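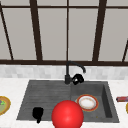 Palteo sink planner, three months in at a staff canteen

Bought by: Isstead canteen, one seat license
Rating: 3 out of 5

Quick one, lunch prep starts soon. Palteo is the software side of the dish robot. You rehearse the sink work in simulation, then the shift lead signs it off before the real arms get it. Ours came set up with a double sink, black faucet, plates with colored rims. Close enough to our wash corner.

Good: the red ball for the gripper. Easy to follow, even for Beverley Bunting, who hates screens. Setup took one afternoon. Replays are clear.

Less good: food left in with the dishes. We do 300 covers a day and trays come back with all sorts. You have to write a rule for every bit of it, and the menus for that are buried. Support (Neville at Jiltel) answers fast but sends you the same PDF.
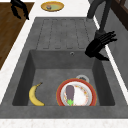 Banana in the basin, eggplant on the red-rimmed plate, both hands in view.

What changed for us. Less scraping, more checking. Tudor used to do the whole wash line, now he spends half his shift approving runs and he's not sure he likes it. His wrists do. Nobody lost hours, but the job titel is the same and so is the pay, so sort that out with your manager BEFORE you buy. We didnt.

Would I renew in May? Probably, if they fix the menus.

Haruna Fukuda, shift lead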